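Chapter 3
Small Work with the Hands

After reading this chapter, you should be able to:

explain why a task that is easy to describe may be hard to automate
break a short manual task into steps a machine would have to carry out
tell the difference between a machine that performs a task and one that performs it in an unprepared place
judge a claim about a household or shop-floor robot by asking what was set up in advance

Chapter 2 ended with the large jobs: floors, lawns, pallets, and loads of laundry. This chapter starts at a desk, with a job that needs only a notebook and markers in black, blue, and red.

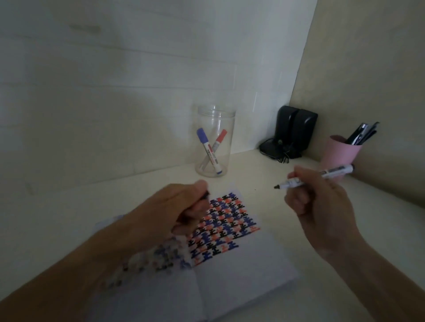
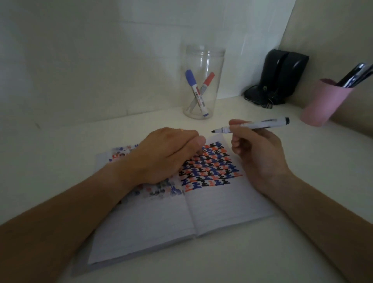 Figures 3.1 and 3.2. Filling a notebook page with a repeated pattern in three marker colors.

3.1 A Plain Job, Taken Apart

The pattern in the two figures is built from one small motif, drawn over and over, with the color alternating as the rows go on. Most people could follow the rule after seeing a single row. Writing the rule down for a machine takes a few lines, and a pen plotter could draw the finished block on a clean sheet without trouble. Plotters have been doing work of this kind for decades.

Now leave the plotter out and ask for the job to be done at the desk. The machine has to find the right marker. It has to take off the cap, which needs a firm hold on two small parts at once, and in Figure 3.1 you can see where that step leaves a person: marker in one hand, cap in the other. Then the tip must meet the paper with enough pressure to leave a line and not so much that it drags the page. The notebook sits at an angle, so "straight across" on the page is a slant on the desk. When the color changes, the marker has to be capped and exchanged for another.

None of these steps is called a skill in everyday speech. A person who was asked afterward what they did would say "I drew a pattern." Engineers call the part that gets left out of such answers the hidden task. In this chapter we will use the term for any step that a worker performs but would not think to mention.

3.2 The Julcombe Count

A useful exercise is to write down the hidden task in full. Elin Vaughan and Berwyn Harries did this for the packing benches at a stationery supplier in Julcombe. The job sheet for the bench had 36 lines. Vaughan and Harries watched the bench for one shift and wrote down each separate hand action that was not on the sheet. They stopped at 1302.

Many were repeats of a few types. Workers turned an item over to find the label. They pushed a stack square with the side of the hand. They held a flap down with a wrist while the fingers did something else. They shook a pen to find out if it was loose in its tube. Harries noted that the workers corrected small errors so early that he often could not say what the error would have been.

The supplier had been offered an arm by Viltero that could place boxed pens into cartons. In the trial it was given 1302 placements to match the count and completed 979 of them without help. Most of the stops had one of two causes – a box that had shifted in its tray, or a box lid that had come open. Both are dealt with at the bench by people who hardly look up.

3.3 Can Machines Do It Yet?

The answer depends on how much of the surroundings you are allowed to change. There are three cases, and it is worth keeping them apart.

Fixed setting. Parts arrive in the same position every time. Machines do very well, and have for a long time.

Prepared setting. The room is ordinary, but someone has laid things out, chosen the objects, or practiced the task there. Results are often good. Most demonstrations shown to the public belong here.

Open setting. The machine is brought to a desk, kitchen, or bench it has not met before. Results are uneven, and a small change in the objects can matter a great deal.

Tegwen Prosser, who ran the Povport home trials, suggests a simple question for any demonstration: "Who put the things on the table?" If the answer is the same team that built the machine, you are looking at a prepared setting. The work may still be excellent, but it should not be read as proof of the third case.

3.4 Words Used in This Chapter

Grasp: a hold on an object that lets it be moved or used.
Regrasp: changing the hold without finishing the task, as when a marker is picked up one way and turned to write.
Contact force: the push between a tool and a surface.
Hidden task: see Section 3.1.

Before You Read On

Choose a job you do with both hands in under a minute. Write it as a list of steps, then give the list to someone else and have them follow it exactly, doing nothing that is not written. Mark each place where they have to stop. Keep the list – you will need it in Section 3.7, where we look at how a machine finds out that it has made a mistake.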